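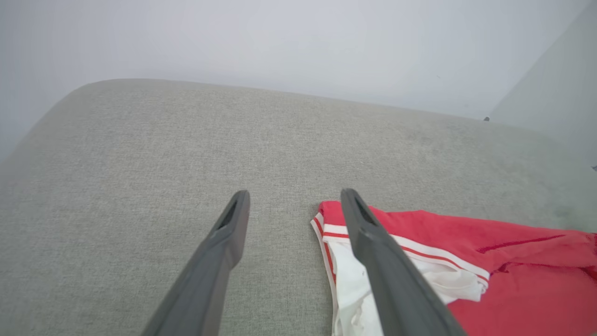 Bok-nam So replied:
Check the care tag before you decide anything. A red knit next to white trim is a dye transfer risk on the first few washes, and I would not leave it damp on pale upholstery either.

hj_sun wrote:
Agreed on the damp part. I disagree on washing it alone – a cold load with other reds is fine. Mine has been through 16 cycles with Todorova liquid and the white is still white.

Bok-nam So replied:
Sixteen cycles in one machine with one detergent. My Grinwood runs warmer than the dial says, and I lost a white hem to it in May.

mansik_oh wrote:
Back to the original question, folding on a seat with no table nearby. A padded seat works if you keep to the flat middle. Near the rounded front the cloth slides and the crease wanders. I fold in this order:

1. Shake the garment out and lay it face down, away from the curved edge.
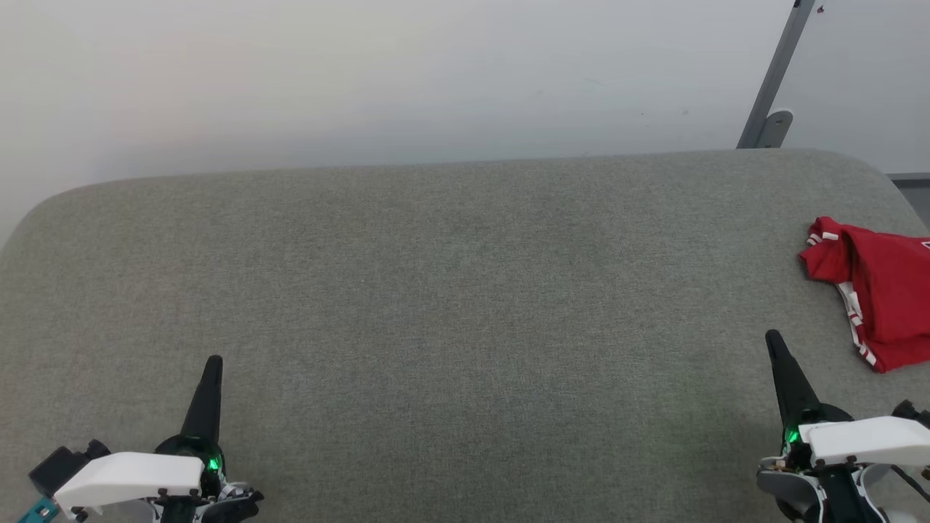
2. Smooth the knit from the center outward with a flat hand. Do not pull on the hem.
3. Fold lengthwise, then in thirds.

hj_sun wrote:
Step 3 puts a crease down the middle of the front. Roll it.

mansik_oh wrote:
Rolled knits open up in a shallow drawer. Mine is a Pinda, 180 mm deep, and folded is the only thing that stays put.

I-seul Seo wrote:
Does any of this change for woven shorts with a drawstring?

mansik_oh wrote:
Tie the string first. Otherwise the same.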